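Wrist camera vs. endoscope for needle handover - does the extra view earn its place?
Forum: Surgical Robotics / Learning and Control

kaj_lykkegaard
Posted Monday, January 22, 2024

We finished the ablation on our suturing policy last week and I want some opinions before we write it up. The policy is trained by imitation on teleoperated demos, tissue pad plus two needle drivers.
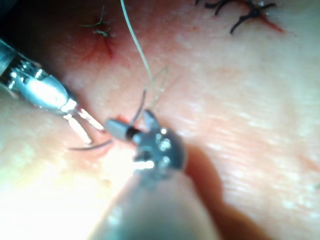 The training set is 3,503 demos. We trained the same network twice, once with the endoscope view only and once with the wrist views added. Then we ran 463 trials, split between the two policies, and scored the handover and the needle entry separately. With the wrist views the handover success went up a lot. Needle entry barely moved. I expected the opposite, so I'd like to know if anyone else has seen this.

Code base is Plenen with our own data loader. Happy to share the configs.

thorey_h
Not surprised by the handover part. When the jaws are nearly touching, a few pixels of needle is all the endoscope gives you. Up close the needle is a dark arc on pale tissue and the network has something to work with.

For entry, what do you use as the success label? If it's only "tip went in within X of the target," you may have hit the ceiling of the label.

kaj_lykkegaard
Tip within tolerance of the marked point, yes. Two people score from the recordings and a third breaks ties. I can see the ceiling argument. Both policies were already good on that one.

troels_b
I'm going to disagree with the setup. You added cameras and you added input tokens. Did the endoscope-only policy get the same compute? We had a result like this in July and half the gap went away when we fed the baseline a duplicate crop of the same view. Boring control, but reviewers will ask.

Also, glare. In your picture the lower left is close to white and there's a wide shadow from the dark instrument on the other side. If the lighting is that uneven in all your data, the network could be reading arm pose off the shadow. Move the lamp and see what happens.

kaj_lykkegaard
Compute was matched by steps, not by tokens. So no, that control isn't done. Fair.

The lamp is fixed. We did use brightness augmentation but that won't move a shadow.

adaeze_o
I think Troels is too hard on the shadow. Surgeons use instrument shadows for depth all the time, and if the policy does the same I'd call it a cue. It only becomes a problem if you claim it works under other lights.

What I'd worry about more is the thread. It's pale and translucent there and I lose it over the bright part of the tissue. The knots already placed higher up are dark and easy to see. If your failures are mostly thread caught in the jaws, changing the suture color could matter more than any camera.

troels_b
A cue that breaks when someone bumps the lamp is not one I want in a results table. But okay, it depends on the claim.

kaj_lykkegaard
Went back through the failed handovers with the wrist views on. There were 40. Thread between the jaws is the biggest group, then regrasps where the needle rotated. So Adaeze has a point. I had been lumping them all together as "dropped or mis-grasped."

thorey_h
Please split those in the paper. The Citar people report one number for handover and it's impossible to compare anything to it.

brynhildur_s
Did you try several seeds? Nobody has mentioned seeds.

kaj_lykkegaard
6 seeds for training, but the trials were run on the best checkpoint only.

brynhildur_s
Then I'd rerun with at least the median seed before saying "a lot." Best-of picks hide plenty.

kaj_lykkegaard
Agreed. Plan for now: duplicate-crop baseline, two lamp positions, median seed, dark thread on half the pads. I'll post the table in this thread when the runs are in.

troels_b
Post the lamp one even if it looks bad.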